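Robot Cell Upkeep, handout 4: looking after the gripper and its wrist camera

Hello again! Last time we got as far as powering the arm down properly, so I'll pick up from there. I'm assuming you've all got the Skollby checklist printed out (the October version, please, the older one has the screws in the wrong order and I still get emails about it).

Start with the fingers. Before you touch a screwdriver, put the arm in its service pose and press the stop button, then wiggle each finger gently with your hand. A tiny bit of give is fine. If you can hear it click, the screws at the base want looking at. Take them out one at a time, clean the threads, and put them back by hand before you go anywhere near the torque driver. I know it's slow! Evaristo Negri, who taught me all this at Illum, used to make us do it with the radio off so we could hear the screw seat.

Then the camera. Wipe the lens with a dry cloth, never the blue spray, and check the bracket hasn't crept round. Even a small twist shows up as a picking error later on and you'll spend a whole afternoon blaming the software (ask me how I know).

After that we do the reference view. Send the arm to its look-down pose, save one picture, and compare it with the one in the cell's folder. You want both fingers to come into view where they did before, and the marker on the table cloth to sit in the same place.

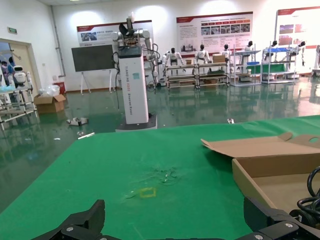
If the fingers match but the marker has moved, suspect the cloth first. Cloths wrinkle and slide, and smoothing one out takes a lot less time than a recalibration. If the fingers have moved too, go back to the bracket and start again from there.

Once you're happy, run the open and close test at 70 per cent speed for 300 cycles, and write the counter reading in the log. The Harju cell was on 1255 when I last signed it off, so yours should be higher than that.

For next time, please read the Meltport notes on cable routing, and bring your own hex keys if you have them. Mine keep wandering off!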